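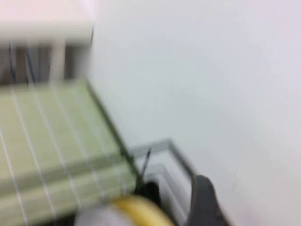
Mililham: medium wave night reception logs

README for the second release

Print this page | E-mail this page

Mililham is a collection of reception logs from the medium wave broadcast band, made at two receiving sites during the dark months. Each line in the logs is one carrier, heard or not heard, with its measured offset from the nominal channel and a signal level. There is no audio in the package. The files are plain text and can be opened in any editor or spreadsheet.

I started the logs to answer a small question of my own: how early in the evening do the distant stations come up on a short antenna, compared with a long one? After the first season other listeners asked for the numbers, so I cleaned the files and wrote these notes.
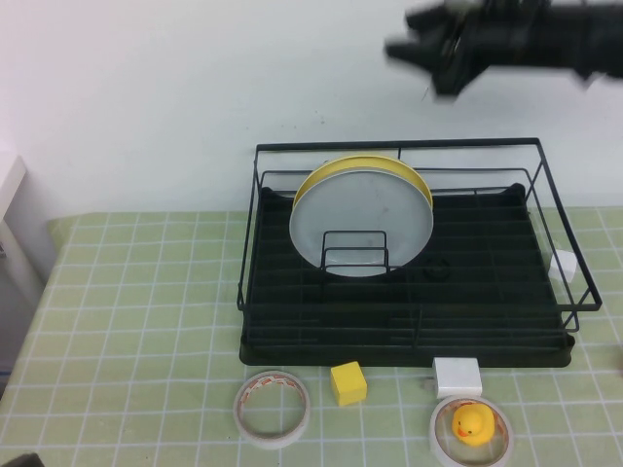 By the Mililham maintainer
Last revised: October

Sites and equipment

Site A is in Gündoğdu, close to the water and with low houses on the land side. The antenna is a long wire, sloping down toward the west, with a matching transformer at the near end and a ground rod. Site B is Hakano, inland, where I use a small untuned loop on a wooden mast. The loop can be turned by hand but in the whole of this release it was left in one position, with its null to the north and south.

Both sites use the same model of receiver and the same reference oscillator. The oscillator was given time to warm up before every session. At Hakano I forgot this once, and that session was removed.

The logging program is Turketik, my own script. It steps through the list of channels, waits on each for 13 seconds, and writes the strongest carrier it finds inside a narrow window. If it finds more than one carrier it writes up to 5, in order of strength.

What is in the package

logs_a: one file per session from Gündoğdu
logs_b: one file per session from Hakano
channels.txt: the list of channels, in the order of scanning
events.txt: my handwritten notes, typed later
turketik.cfg: the settings of the script

Columns

time: UTC, start of the dwell
chan: nominal channel in kHz
off: offset from nominal in Hz, negative means low
lev: level in dB over the local noise, not over any absolute reference
rank: 1 for the strongest carrier, then upward
flag: blank, N for noise, T for thunder static, X for do not trust

The level column makes the most confusion. Because it is relative to the noise at that site and that minute, a level of 14 in Gündoğdu is not the same thing as a level of 14 in Hakano. Please do not subtract one from the other. If you want to compare the sites, compare the times when a carrier first appears, and only for sessions without the T flag.
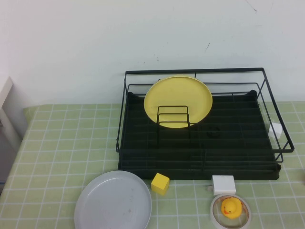 One user of the first release wrote to me that the offsets are more useful than the levels anyway, and that he could follow the same transmitter from evening to evening only by its drift. He suggested to give the offset with one more digit. I tried it, but the last digit was mostly jumping, so in this release the column is as before.

Station names

I do not give station names in the logs. A carrier without audio is not an identification, even if the offset is well known among listeners. Some names are in events.txt, in the places where I was sitting at the receiver and heard the announcement myself. Everything else I leave for the person who uses the data.

Known problems

The long wire at Gündoğdu came loose from its far support in a storm and was put back a little lower. Levels before and after the repair should be treated as from different antennas. The point is marked in events.txt.

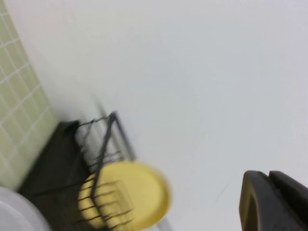 A switching power supply near the Hakano loop gives a wide hump of noise at the low end of the band, usually starting after 18:00 local time. I flagged it N where I could recognize it, but weak cases have surely escaped me.

In a few files the clock of the computer was wrong by 2 seconds. The times were not corrected. For most work it does not matter, but if you are looking at fast fading on both sites together, leave these files out. Their names end with _clk.

Use and corrections

You may use the logs for any purpose. If you publish a graph from them, please write the release number beside it, so that other people can find the same lines. Corrections are welcome, best with the file name and the time of the line. Please do not send corrected files in a changed format, as I have to compare them by eye.

The next release will include a tuned loop at Gündoğdu, if the mast is ready before winter.

Contact | Copyright Mililham | Back to top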